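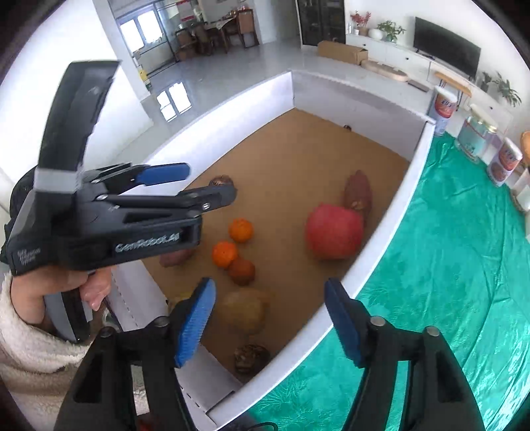

Bench notes, Tuesday: hand-held grippers, ribbed pads vs. the old flat ones

Last updated: Tuesday, 4:40 pm

OK, first real go with the ribbed blue pads and I'm pretty happy! We did the produce tray again so I could hold it up against what I wrote for the flat pads back in May. Apple, mandarins, sweet potatoes, the brown lumpy stuff, with the cans waiting on the green cloth for later. Two hand-helds going, one per hand, and the camera on the gripper as usual.

Apple first. With the flat pads I had to squeeze harder than I liked and it still rolled toward the fingertips if I came in above the middle. The ribs grab it lower down and it just stays there (I tilted it every which way over the tray, no drama). The mandarins are the real improvement though. They used to squirt out sideways whenever the two pads weren't quite parallel, and I'd end up chasing them around the cardboard. I only lost one all afternoon and that was me talking and not looking.

Sweet potatoes, meh. Lying flat they're fine if you go across the short way. Standing on end, they tip before the second finger touches. I don't think that's a pad problem, I think I'm closing too fast. Try it slower tomorrow and write down which hand.

Cans: hardly any difference between pads. Maybe the ribs are a touch worse on a smooth label, but I wouldn't bet lunch on it.

Camera stuff. I dropped exposure one notch for the shiny floor and the window at the back and it helped, but now the dark fruit goes muddy when the finger shades it. Going back up half a notch next time. The Mustow script threw out fewer clips than last week, mostly for blur when I whip the gripper back to start. So, note to self and to whoever takes the next shift: slow down on the RETURN as well, it gets recorded too!

Running total is 1,763 clips on the Vona drive, 110 of them from today. I want 300 with the ribbed pads before I say anything official to the Sislow people, who are still deciding which pads go on their arm. My gut says ribbed. My gut also said the foam ones, so, you know.

Two-handed passes are still awkward. Handing the apple from left to right works if the left one comes in sideways and the right one stays upright. Both upright and the fingers knock into each other. I did roughly 50 of those and my wrists are letting me know about it.

To do:
- check the finger screws before the next run, the right one felt a bit wobbly
- slow-close test on the standing sweet potato
- exposure up half a notch
- copy today's clips to the Meesuk folder
- buy more mandarins, these are getting soft

Recent entries
Foam pads, second try
Flat pads on produce (May)
Sislow arm: first look at reach
Mustow script, blur settings
Wrist strap or no wrist strap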